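4. What We Did With the Peg Board, and How It Went

4.1 Setting up the task

By the time October came around we had a robot with two working hands and no good idea what to make it do. The course handout just said "a two-handed manipulation task of your own design," and my group spent most of an evening arguing about jars. Jars lost. We ended up with a peg board, mostly because another group had done one in an earlier run of the course and left their part files on the shared drive under the name Sondar. We kept the name, threw out most of the files, and redrew the rest.

The Sondar board sits flat on the table in front of the robot. Some of the parts start out in raised plates and some lie flat on the board, and the job is to move a part from one place to another without knocking its neighbors over. That sounds easy! I thought it would take us a weekend. A person does it without looking, practically, but a finger that comes in a little too low will push a short peg sideways long before it gets a grip on it, and then you're chasing it.

4.2 Collecting demonstrations

We recorded 74 demonstrations by teleoperation. I did most of the driving (I had the fewest other classes), and I want to be upfront that my early ones are pretty bad. I'd hover, change my mind, back off, and hover again. We threw out 17 of them for that kind of dithering, before any training, and we wrote the rule for throwing them out first so we couldn't just drop the ones we didn't like. The rule was simple: if both hands stopped moving for longer than a slow breath, out it went. Yes, we timed the breath.

The hands took some getting used to. I kept wanting to pinch between thumb and first finger, the way I'd pick up a pencil, and the software wanted me to close everything together. We tried both. Closing everything was more reliable for the bigger parts and hopeless for thin ones, so in the end I had a button to switch — a bit of a cheat, but we gave the policy the same button.

4.3 Training and the first runs

We trained two versions. The first, which we called Dulum, saw only the head camera. The second, Proltano, saw the head camera plus the joint positions of both hands. Everything else was kept the same, down to the order the demonstrations were shuffled in.

Each version got 50 attempts. We reset the board by hand between attempts using a paper template, and swapped who did the resetting every so often so that one person's sloppy habits wouldn't creep in. Proltano was clearly the better of the pair, which surprised none of us. What did surprise me was how it was better. Dulum usually got to the right part and then closed its fingers at the wrong height. Proltano was calmer near the board, and most of its misses came later, while it was carrying something.

Flat parts were the worst for both. With a standing peg you can be off a little and still catch it on the way down, but a part lying flat gives you hardly any edge to get a fingertip under. I tried teaching a small sideways nudge before the grasp and it helped some, though we added it too late to count in the results. If I were starting over I'd record that nudge from day one.

Figure 2 shows the layout, with one hand low by the flat parts and the other waiting over the table.
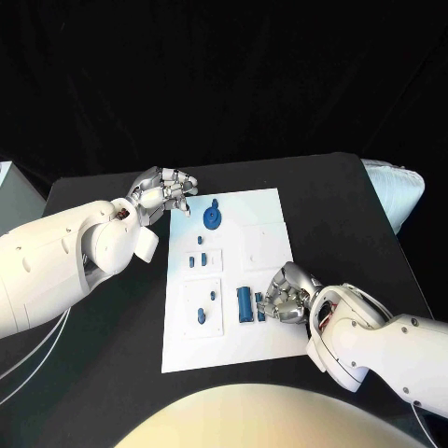 Figure 2. The Sondar board between the two hands.

Cabrera, reading a draft of this section, wrote in the margin that the nudge deserved its own set of attempts, and that leaving it out of the results made the flat parts look harder than they are. "Run it again with the nudge and nothing else changed," the note went on. "I'd like to see whether Dulum catches up."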